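Unit 4 – Surface and Contrast in Product Photography
Course notes, Booker Benavides
Room 408

In the last unit we looked at the window as a light source. Now we turn to the thing under the object, the background surface. Beginners choose it at the end, when the lamp is already standing. I ask you to choose it first.

A pale object on a pale surface needs careful light, or its edges will disappear. The same object on a dark surface is easier to read, but the meter is easily fooled. It sees a lot of black and wants to make it gray, and so the white parts become too bright and lose their detail. Correct by one stop down, then look at the histogram, and correct again if needed.
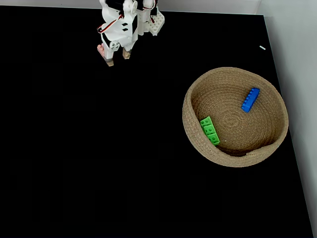 Fig. 3. White parts against a flat black tabletop.

Black surfaces have their own problems. Dust is visible at once, and a glossy board gives back every lamp in the room. For the exercise we use the matte boards from Trurken. Please do not clean them with a wet cloth – it leaves marks which cannot be removed. A soft brush is enough.

Exercise for the August session

Take one light object from home, smaller than a shoe. Photograph it on white, on gray and on black, with the lamp always in the same place. Make 10 exposures on each surface and write down the settings by hand. Bring the notebook also, not only the files.

Reading: the chapter on reflections in the Barreto reader. The part about colored paper can be skipped until Unit 5.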